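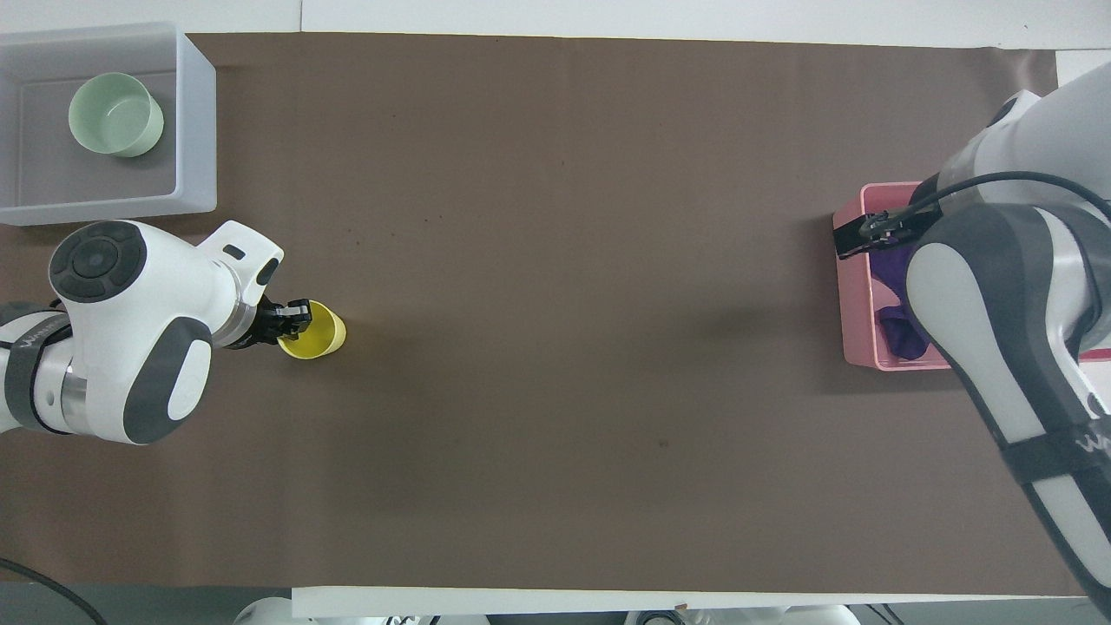 *Fig. 4-1. Work table with brown paper laid down, gray bin at upper left.*

## 4. Preparing and Mixing Casting Slip

This section covers mixing a batch of slip from dry body in the Breltholm 700 blunger, adjusting it, and passing it for casting. Read Section 2 (Electrical) and Section 3 (Dust Control) first. Plaster mold preparation is in Section 5.

### 4.1 Before you start

1. Check that the blunger is level on its feet. Adjust the two front feet with a 13 mm wrench and tighten the lock nuts.
2. Confirm that the drain valve is closed. The handle is closed when it points across the pipe.
3. Inspect the tank for dried slip. Flakes left on the wall do not break down in the next batch and will clog the screen.
4. Cover the work table with paper and tape down any edge that lifts. Replace the paper when you change from one clay body to another.
5. Put on a fitted respirator before opening any bag of dry material.

**CAUTION:** Dry clay dust contains free silica. Do not sweep it. Wipe surfaces with a wet sponge or use the vacuum specified in Section 3.

### 4.2 Batch quantities

The standard batch uses Zilon white earthenware body. Weigh every item. Scoops and marked buckets are not accurate enough for the deflocculant.

| Item | Quantity |
|---|---|
| Zilon dry body | 25 kg |
| Water, first charge | 9.5 L |
| Water, held back | 0.5 L |
| Testico D deflocculant, first charge | 47 g |
| Testico D deflocculant, held back | 15 g |

Water should be between 60 and 80 °F. Hard water raises the deflocculant demand. If your supply is hard, run a 1 kg test batch and record the result before committing to a full one.

Half batches are permitted. Anything smaller leaves the upper blade uncovered and draws air into the slip.

### 4.3 Mixing

1. Pour the first charge of water into the tank.
2. Add the 47 g of deflocculant and run the blunger on LOW for two minutes.
3. With the motor still on LOW, add the dry body through the hatch grille, one scoop at a time. Wait for each scoop to sink before adding the next.
4. When about two thirds of the body is in, the mix will thicken and the motor note will drop. Stop adding and let it run for five minutes.
5. Add the rest of the body.
6. Close the hatch and switch to HIGH. The shaft should read 468 rpm on the panel, with slight variation as the load changes.
7. Run for two hours. Stop once at the halfway point, isolate the power, and scrape down the wall and the underside of the lid.

**WARNING:** Never reach past the grille with the power connected. The interlock stops the motor but the shaft coasts for several seconds.

**Note:** A reading that stays below 400 rpm on HIGH means the load is too stiff. Switch to LOW and add held-back water in 100 mL steps. Do not use deflocculant to correct a stiff mix at this stage.

### 4.4 Checking density

1. Tare a clean, dry 100 mL cylinder on the scale.
2. Fill it to the line with slip taken from the middle of the tank. Tap out trapped air and top up.
3. Read the weight in grams and divide by 100.

The target is 1.75 to 1.80. Above the range, add water in 100 mL steps, mix for ten minutes, and repeat the check. Below the range, add dry body in 248 g steps and mix for thirty minutes each time.

Set the density before touching viscosity. A change in water content makes any earlier viscosity reading useless.

### 4.5 Checking viscosity

The Nic Aodha flow cup supplied with the blunger is used for this test. Other cups have different outlets and their times cannot be compared.

1. Rinse the cup and shake off the excess.
2. Hold a finger over the outlet and fill to the rim.
3. Release and start the timer together.
4. Stop the timer when the stream first breaks into drops.

| Flow time | Action |
|---|---|
| Under 20 s | Over-thinned. Add dry body and recheck density. |
| 20 to 30 s | Accept. |
| 30 to 45 s | Add 3 g deflocculant, mix 15 min, retest. |
| Over 45 s | Add 5 g deflocculant, mix 15 min, retest. |

Dissolve each addition in a little warm water first. If the whole 15 g has been used and the slip is still slow, stop. Further additions can reverse the effect – the slip gels on standing and the batch is usually lost.

### 4.6 Screening and resting

1. Set an 80 mesh screen over the storage drum.
2. Open the drain valve a quarter turn and let the slip through under its own weight. Do not force lumps through the mesh.
3. Fit the lid and rest the slip overnight.
4. Before casting, stir slowly with a paddle for five minutes. Keep the paddle below the surface – folded-in air shows up as pinholes in the cast wall.
5. Repeat the flow test. A rise of up to 5 s after resting is normal.

### 4.7 Batch record

Enter the following on the batch sheet: bag lot number, total water, total deflocculant, density, flow time before and after resting, and operator initials. Keep the sheets for one year.

The additions in 4.5 were revised in December by Liam Ní Mhurchú. Sheets printed before then list 10 g steps and should be discarded.

### 4.8 Cleaning

Flush the tank with clean water on LOW for five minutes, then drain into the settling bucket. Slip must not enter the building drain. Leave the hatch open until the tank has dried, and wipe the shaft seal with a damp cloth. Seal replacement is covered in Section 8.2.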